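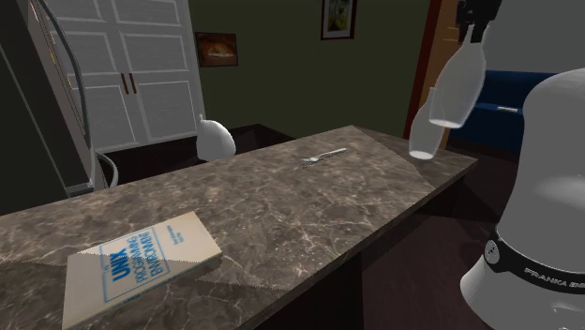
Ekkachai Khunthong replied to my last thread that if the simulator puts the policies in the same order as the real arm does, nobody should care whether the glasses look right, and that I should read the Folletti paper before complaining again.

Research > Robotics > Threads

1 Jan 2021 – posted by lepik

Fine. I read it. Appendix too. Thread.

The claim first, as fairly as I can put it. Folletti is a way of grading robot policies inside a rendered kitchen so that you don't have to run them on hardware every time. You train on whatever you like, you run your episodes in the simulator (they use Norura), and the score is supposed to tell you which policy would do better on a real arm.

That would be very useful if it held. Real trials are slow and boring, and people get sloppy by late afternoon. I've been the sloppy person. So I'm not against the idea.

The numbers: 2,739 episodes in simulation, 800 on the real arm. The simulator called 1,349 of the simulated ones a success, so just under half. The abstract says the simulated and real rankings "agree."

Agree on what, though? They compare two policies. With two policies there are two possible orders. A coin would get the order right half the time, and a coin doesn't need a GPU.

To be fair, they also split the results by task, and the order mostly holds there. But the tasks share the same counter, the same arm and the same glasses. If the simulator is wrong about how a glass rim behaves against the fingers, it's wrong in every row of that table at once. Those rows aren't separate pieces of evidence.

Which brings me to the frame at the top. One wine glass upside down in the gripper, a second one upside down and floating just below it. I'd like to know what the success check says at that moment, and the paper doesn't tell me.

What the paper does tell me is that success means "the target object is above the counter surface and clear of other objects at the final step." Read that again with two glasses in the air. Which one is the target? How far apart is clear? Is there a speed limit, or does an object that happens to be passing through the right height at the final step count?

I looked for the threshold. There's one line in the appendix about a height margin. No velocity condition that I could find. If I missed it, send me the page and I'll correct this.

Someone will say the real trials had a person judging them, so it doesn't matter. It matters more! It means the two halves of the comparison use different definitions of success. One is a line of code checking a height. The other is somebody standing next to the arm who knows what a picked-up glass is.

Now the looks. Ekkachai's point is that looks don't matter if the ranking holds. I half agree. I don't care that the marble is nice, or that there's a copy of a UNIX book lying on it. (Good taste, whoever chose the assets.) I do care what the policy's camera gets to see.

The book's shadow has a jagged edge. Small thing, easy to laugh off. But a policy that runs on images takes in every bit of that, and the authors say themselves that one of the two policies was trained with heavy image augmentation and the other wasn't. So which one do you expect to shrug off odd rendering?

Right. The augmented one. It wins in the simulator. It also wins on the real arm, possibly for completely different reasons, and the paper reads the match as proof that the simulator works. I don't think you can read it that way with one pair.

Then glass. Translucent objects are miserable for real depth cameras. You get holes and smears, and sometimes you get the table behind the thing in place of the thing. In simulation the depth is perfect unless you spoil it on purpose. The paper says noise was "added to match the sensor." No plot, no settings. That sentence is doing a lot of lifting.

Also a fork. I'd have liked a fork result. Thin, flat, lying on a hard counter, very little clearance for the fingers – it's the sort of grasp where I'd expect simulated contact and real contact to part ways. There's a fork on the counter in the picture and no fork row in the results.

What would change my mind? More policies, and some bad ones among them. Put in a checkpoint from halfway through training. Put in one that closes the gripper too early. If the simulator sorts the bad from the mediocre in the same order as the hardware, I'll be interested.

Second, one success rule for both sides. Write it down, apply it to the simulated state, and have the human judge follow the same words. Then publish the episodes where they'd disagree. Those are the ones I'd read first.

Third, tell us how many simulated episodes ended with an object still moving. It's one query on logs they must already have.

Reply from the Eruvov group, which released the code, passed on to me by DM so I'll paraphrase: the success check does look at the last few steps and not only the last one, and the text of the paper is out of date. Okay. Good. Then the paper should say so, and I'd still like to know how many is a few.

They also said the two-policy comparison was a matter of hardware time. I believe them. 800 real trials is a lot of somebody's month. It's still two policies.

Several people have asked whether I think the result is wrong. I don't know. I think it's an early result with a headline that belongs to a later one. The code runs, I had it going in an evening, and the docs are better than most.

My own plan for January is to rerun the check with a velocity limit and see how far the 1,349 drops. If it barely moves, I'll post that too, and Ekkachai can have his victory lap.

Correction to an earlier post: I first wrote that the noise settings weren't released. They're in a config file in the repo, just not in the paper. I haven't compared them with real sensor data yet.

Last updated: same evening, config file correction added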